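Okay so a bunch of you asked what it's like working next to the robots now, and I keep answering in DMs, so I'm doing it as a thread. Get a snack, I talk a lot.

Background first. I work at Cabral, we rent out and wrap table settings for events. Plates, mugs, cutlery, cloth napkins, the whole deal. On a big wedding weekend we put together up to 2000 settings, and until last year every one of them was done by hand, standing up, on concrete (my knees would like a word).

In January we got 4 little two-arm stations from a company called Plirus. They don't do the real orders yet! They're learning ours, one table setting at a time: folding the cloth, putting the plate where it goes, sorting out the knife and fork.
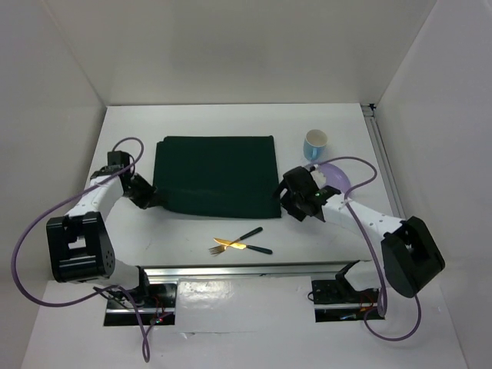 Posted by the night shift lead, table settings, Cabral
15 February 2026

Green cloth in the middle with a gripper on each side of it, and that gold cutlery with the dark handles is the set everybody wants for weddings right now. I've wrapped so many of those I could do it asleep. The arms can't. Cloth is HARD for them, it bunches up, and you don't notice how much your own fingers fix that until you watch a machine try.

What changed for me: I used to fold for most of a shift. Now I fold for the first half, then I go sit at the stations and run them. You move a pair of handles and the arms copy you, and that's how they learn the job. I thought I'd hate it. I kind of love it?? It's like a claw machine where you're paid to keep playing.

Our team has done 1103 of these practice runs so far. They all get saved in a thing called Jesach, and you have to mark each one good or bad before it lets you go on. At first we marked everything good, which the Plirus folks were very polite about. Please mark your bad ones, night crew. You know who you are.

Stuff I did not expect to care about: cables. They're purple, they hang in big loops, and I now have opinions on which way they should drape. Also mug handles. If the handle's turned away from you it's a completely different job.

Somebody asked if people lost work over this. Fair question. There were 16 of us on folding before and there are 16 now, but two people who left for other jobs were replaced with folks hired for the stations, and they start on a different pay line. Slightly higher than mine. Yes I brought it up. We have a meeting about it, I'll post when I know something.

And not everyone's happy! A couple of the older hands don't want to train a thing that might do their job later, and I get that completely. Right now running the stations is a sign-up sheet and nobody gets pushed onto it. I'd like that in writing, personally.

The good part is my hands. By the end of a wedding week I used to have trouble opening a jar. Splitting the shift has helped a lot, and I'd want to keep the split even if the arms never get any faster.

Oh and before anyone asks, Grelletti (the other rental place across the lot) doesn't have these. Their folding team came over to look and stayed through their entire break. One of them did a run on station 2 and got the napkin first try, so now I'm mad.

Drop questions below, I'll get to them after my shift. If it's about the pay thing, give me till the meeting.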